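4.2 Reporting rules for simulated grasping trials
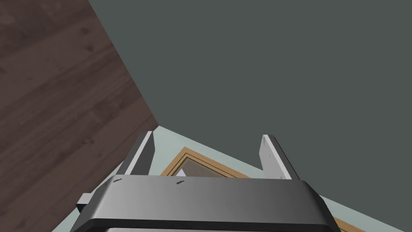

Figure 3. View from above and behind the gripper in simulation, with the fingers open over one corner of a wooden frame.

We were delighted by how much a short set of written rules changed the quality of our trial records. The first draft, prepared by Fuentealba and Fahmy, ran to 32 rules, and we cut it to 11 after trying it on the Plisarix task set. The ones that stayed are those that two readers could apply to the same log and come away with the same answer.

Rule 1 asks that the start state be saved before the arm moves: joint positions, finger opening, object pose and the random seed. Rule 4 sets the order of approach. The gripper opens fully, stops above the object, and may descend only once the planner has checked both fingers for contact with nearby furniture (flat, thin objects beside a tall surface are wonderful test cases for this!). Rule 7 covers failures. A run that ends early keeps its number and stays in the table, with a reason code chosen from a fixed list.

Of the 476 runs logged under the final version, 145 were read a second time by Harasym, who had no part in writing the rules. His notes led us to reword Rule 9, where "stable grasp" had no time limit attached. It now calls for the object to be held through the full lift and the pause that follows.

We would love to see other groups adopt the rules and argue with them. The full text, with the reason codes, is given in Appendix B.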